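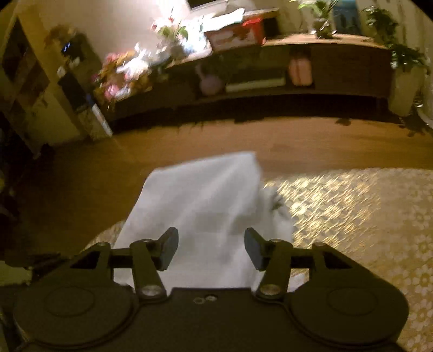

Progress report: Vustix hand-held gripper kit, evaluation period January to end of April
Prepared by Lâm Diệp for Quang Lã, Skamis
2019-05-01

1. Status

The evaluation is on schedule for hardware and behind schedule for data processing. The household cloth-handling work package started late, as noted in the previous report, and is now the main activity. No decision on purchase is requested in this report. A recommendation is given in section 6 so that it can be discussed before the lease on the kits runs out.

Spending stands at 76 percent of the approved amount. The largest single item is operator time. Hardware lease charges are fixed and have all been invoiced.

2. Equipment under review

Skamis has five kits on lease from Vustix. Each kit consists of the hand-held gripper, a camera mount, two sets of finger pads, a charger and a carrying case. The gripper has two linkage arms that close toward each other, driven by a trigger in the handle. The camera looks forward over the body of the tool, so the finger pads and the object between them stay in view during a grasp.

The arms are fastened with exposed screws at base and top. This was listed as a concern in the project plan because of wear and loosening. Two kits needed the upper screws retightened during the period. The job takes a few minutes with the key supplied. Thread lock was applied to one of the two as a trial, and that unit has not come loose again.

Finger pads are black rubber over a rigid core. They are wearing faster at the tip than the Vustix manual suggests. The replacement price is acceptable, but the delivery time is not: the second order took most of a month to arrive. Spare pads should be held on site if the program continues.

3. Work carried out

Bench tests were completed in January. They covered opening width, trigger travel, closing repeatability and drift of the camera mount after rough handling. Four kits passed on all points. The fifth had play in the left arm and was exchanged by Vustix without charge.

Household sessions are being recorded in ordinary homes, with the furniture and belongings left as the residents have them. The task set for this period is folding and moving small cloths on a table: napkins, dish towels and face cloths, mostly white or pale. Operators work on whatever table covering is already there. Patterned and shiny tablecloths were kept in the set on purpose. They are common in homes and they give the tracking software more trouble than bare wood.

A total of 86 sessions have been recorded and uploaded. Of these, 10 were rejected at the first check, mainly for lost tracking during fast turns of the wrist. The rest have been passed to Mahasneh for labeling.

4. Results to date

Grasp quality on flat cloth is good. Operators learn to pinch a folded edge reliably within their first session. Picking up a single layer from a stack remains difficult, and the pads often take two layers together. Pernetti has supplied a thinner pad profile for comparison. It separates layers better but marks delicate fabric, and one operator found it slipped on damp towels.

Tracking is stable in rooms with plenty of fixed detail in the background, such as shelving, cabinets, plants and pictures. It is weaker when the tool is held low and the view is filled by the table surface. Reflections are a second source of error. Metallic thread in table coverings and polished floors both produce bright spots that move with the camera, and the software sometimes takes these for fixed points. Vustix has acknowledged the problem and sent a revised filter setting, which is being tested on recordings already made -- no new sessions are needed for that test.

Motion blur at the edges of the cloth is visible in many recordings. Mahasneh reports that this slows labeling of cloth corners but does not prevent it. A shorter exposure was tried in two homes and gave sharper edges at the cost of noise in the darker parts of the room. The standard exposure has been kept for now.

Operator comfort is the weakest point. The tool is front-heavy. Operators asked for breaks more often than planned, and sessions have been shortened as a result. A counterweight would help balance but add to the total load. Vustix offers a wrist strap as an accessory; two have been requested for trial.

5. Problems and risks

Data processing is behind. The cause is the manual step between upload and first check, which is done by one person. A script for the routine part is written and awaiting review. If it is accepted, the backlog should clear before the next report.

The lease terms do not cover pads, cables or shipping. These were underestimated in the original budget. The overrun so far has been absorbed by the travel line.

Support from Vustix has been prompt on hardware and slower on software. Requests about the tracking filter went through three contacts before reaching an engineer. A named contact should be written into any further contract.

6. Recommendation and next steps

The kit is suitable for continued use in the cloth-handling work package. Extending the lease is preferred over purchase at this stage, pending the strap trial and the filter test. Planned work for the next period:

Complete the filter test and report results to Vustix.
Trial the wrist strap with at least two operators.
Record sessions with dark and patterned cloths, which are underrepresented.
Compare standard and Pernetti pads on the same set of fabrics.
Obtain a written quote for lease extension, with pads and shipping itemized.

Approval is requested for the purchase of spare pads from the remaining consumables budget. The quote is attached as Annex B. Annex A contains the bench test tables.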